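Subject: Re: [clovska-server] Hit registration on 60 tick
Date: 18 November 2018

Érica Portela wrote:

> I moved our Ludetti match server to the August build and left the
> config alone. Players on the far side of the link say shots land
> late or get dropped. Server load is fine. Is the rewind window
> different in this build, or did I miss a setting?

The window is different. Older builds kept a fixed history of player positions and ignored whatever was in the config. The August build reads `rewind_ms` from `match.cfg`, and if the line is missing it falls back to 100. Anyone with a ping above that gets hit checks against positions that are too recent, so shots at a moving target miss on the server even when the client draws a hit.

The rate of the server loop did not change. It is still 60, and raising it will not help with this.
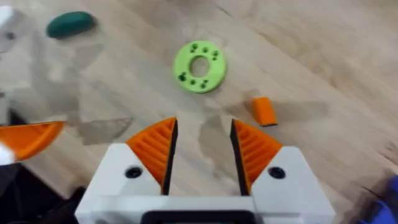
Gayan Haque points out that the old history was kept in ticks and the new one in milliseconds, so a value copied from an old config will be far too small. He is right, and the sample file that ships with the build still has the old comment next to it. I have sent a fix for the comment.

For a test, add these lines and restart the match process. A map change is not enough, as the buffer is sized once at startup.

```
rewind_ms = 250
rewind_log = 2
```

Log level 2 prints one line per rejected shot with the shooter's ping, the requested rewind and the clamped rewind. If the last two differ, the window is the cause. If they match, look at the client clock instead.
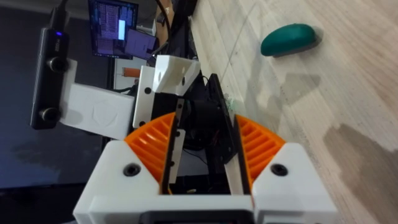

*Orange ribbed parts and white housing, close view*

Setting the window very high has a cost. Players who have already gone behind a wall will be hit more often by people on slow links. On the Cullbridge map this shows up at the long stairs first. The hard limit in the code is 1000, and I would not go near it for ranked play.
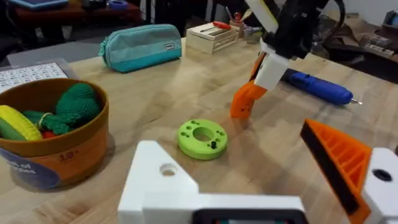

Do clients need to be updated as well?

Old clients can stay as they are. The shot packet carries the same time stamp as before and all of the rewind work is done on the server.

The Babić mod is a separate case. It replaces the hit check with its own and never looks at the history buffer, so neither setting has any effect while it is loaded. Unload it before you collect a log, or the log will be empty.

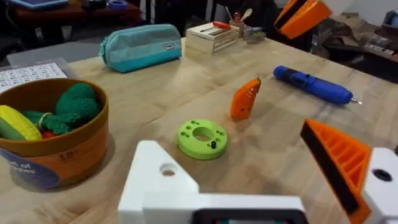
*Butcher-block tabletop with orange finger*

Érica, please send the rejected lines from one full match, plus the `net_status` output from the same session. Leave the player names out. If the clamped values look wrong even with the new setting, I also need the exact build string from the first line of the server log.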